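Home About Us Services Drop-off Points Prices Contact

About Grurton Laundry and Linen

2021-03-17
By Mercy Nyaga

Grurton Laundry and Linen is a wash, dry and fold business with a linen rental side. We wash household laundry for families and people living on their own, and we supply sheets, towels and table linen to guesthouses, small restaurants and clinics. We work from one building on Rawat Street and have 2 delivery vans.

How we started

The business was opened by Wekesa Rugemalira and Mwangi Mussa, who had both worked in the linen room of a large hotel. Wekesa ran the washers and Mwangi looked after stock and repairs. When the hotel sent its linen work to an outside contractor, they bought two of the older washers and one flatwork ironer and rented the back half of the Rawat Street building. The front half was a tile showroom at the time. We took it over later, and it is now the customer counter and the folding room.

For the first year nearly all of the work was table linen. Household laundry came in slowly, mostly from people who lived within walking distance and had seen the sign. It now makes up more than half of what we do. The guesthouse work is heaviest in July, and we take on extra folding staff for that month.

Household laundry

Laundry can be brought to the counter or collected from your door. Each order is weighed, tagged and washed by itself. We do not mix orders from different customers, even when they are small. Whites and colors are separated unless you ask us to leave them together. The standard wash is warm with an unscented detergent. Scented detergent, cold wash and hang drying can be asked for at the counter or written on the order slip.

Shirts, blouses and trousers can be pressed for an added charge per piece. We do not dry clean. Items marked dry clean only are set aside and returned unwashed with a note.

Please check pockets before you hand in your laundry. We check them again, and anything we find goes into a small envelope pinned to the order. Pens are the most common cause of damage, and lipstick is second.

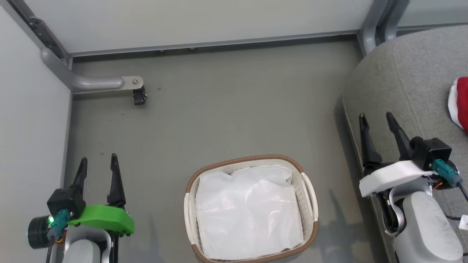
Plastic basket with handles and a woven-look rim.

You may bring laundry in whatever you have at home. Bags and baskets are tagged with the same number as the order and come back with it. If you do not have anything suitable, we sell cotton drawstring bags at the counter in two sizes. The larger one holds a week of clothes for two adults.

Large and seasonal items

Comforters, blankets, mattress covers and curtains are priced by the piece. They need the big washer and a long drying time, so please allow four days. Down items are dried on low heat and checked by hand for clumps before they leave. If they need a second drying we do that at no charge, but it may add a day.

Curtains should come to us with the hooks taken out. We can remove them, but we cannot promise that they will go back in the same places. Lined curtains sometimes shrink unevenly, and we will ask you to sign the slip before we wash them.

Seasonal clothing and decorations can be washed if the care label allows it. Pieces with glued trim, sequins or battery parts are looked at first, and we will call you if we think they would be better cleaned by hand.

Linen rental

Rental customers choose from our stock of white sheets, pillowcases, bath towels, hand towels, tablecloths and napkins. We keep 400 sheet sets in circulation. Each piece carries a small woven label inside the hem with the month it was first used. Sheets that become thin or gray are taken out of rental and cut down for cleaning cloths, which we sell by weight.

Deliveries are made on a fixed route. The driver brings the clean linen, takes the used linen and leaves a count sheet. If your count and ours do not agree, call the office the same day and we will go through it with you. Faisal Ghauri handles all rental accounts and is the person to ask about changing your order size, adding items or pausing service when you are closed.

The building and machines

The wash room was rebuilt after we took over the front of the building. The floor was sloped to new drains and the old boiler was replaced by a gas unit. Rinse water from the last cycle is held in a tank and used for the first wash of the next load of towels. The tank is emptied and cleaned every week.

Our ironer is still the one that came from the hotel. Mwangi has changed the padding and the drive belts several times. It is slower than a new machine, but it takes a full-width tablecloth without folding, and many of the current models in our price range do not.

Orders and accounts are kept in Drostico, which we switched to when the paper ledger became too hard to search. Customers who leave a phone number receive a text when the order is ready. We still print a paper slip for every order, and it helps us if you bring it when you pick up.

People

Wekesa Rugemalira manages the wash room and orders supplies.
Mwangi Mussa does repairs, machine maintenance and building work.
Faisal Ghauri looks after rental customers and the delivery route.
Oduor Khaemba runs the counter and the folding room, and trains new staff.
Mercy Nyaga keeps the accounts and answers the office phone and email.

New staff start in the folding room with Oduor. After that they spend time in the wash room and on the vans, so that most of us can cover for each other when someone is out. Staff laundry is washed free.

Drop-off points

Besides the Rawat Street counter, you can leave laundry at the Bidska corner store. Orders left there before noon are picked up the same afternoon. The store does not take payment for us, and it cannot accept comforters or curtains for lack of space.

Lost or damaged items

If something is missing, tell us within a week of pickup. Most missing pieces are socks and washcloths that have stuck inside a sheet, so please shake out your bedding first. For damage caused by our machines we repair the item or pay toward replacing it, depending on its age. Orders not collected are kept for up to 2 months. We call twice during that time using the number on the slip.

Questions about an order should go to the counter. Questions about rental or billing should go to the office.

Home Services Prices Contact Back to top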